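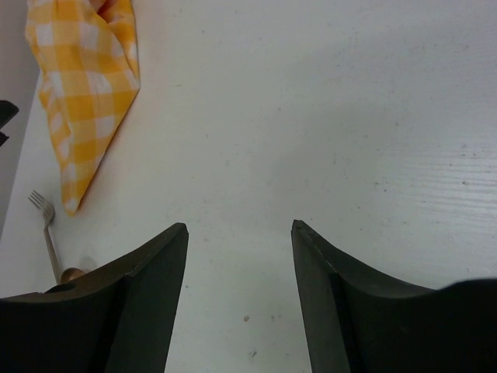

Scuffs on white laminate tabletop — does anything work?
Forum: Kitchen & Dining > Surfaces

flaseck_fan
Matte white laminate, faint gray smudges and scuff marks that stay put after dish soap. There are tiny dark specks too, and I can't tell if they're dirt or damage. The guy at the store in Pristton says I need their Bhat restoring cream. Has anyone seen that stuff do anything?

vsundaram
No. A cream can't restore laminate. You'd be buying shine in a tube, and on a matte top the shine will look worse than the scuffs. Try baking soda paste and a soft cloth first.
— Venkatesh Sundaram

grerkport_mom
I'd skip the baking soda. I rubbed a spot on mine for 2 minutes and now it's glossy when the light hits it from the side. Melamine sponge, hardly any pressure.

vsundaram
A melamine sponge is an abrasive too. Why would that be safer?

grerkport_mom
All I can say is mine came out fine with it.

waikit_t
One table each isn't much of a test. Flaseck, does a fingernail catch on the marks? If it doesn't, it's probably stuff sitting on top, and rubbing alcohol on a rag might lift it. Try a corner first. I'd also quit using printed cotton napkins as rags. My yellow gingham ones just push crumbs around.

flaseck_fan
Nail doesn't catch on the smudges. It does on two of the specks.

waikit_t
Then those two are chips and you're keeping them. Save your money on the cream.

flaseck_fan
Alcohol took off maybe half the gray. Not sold on the rest of it yet.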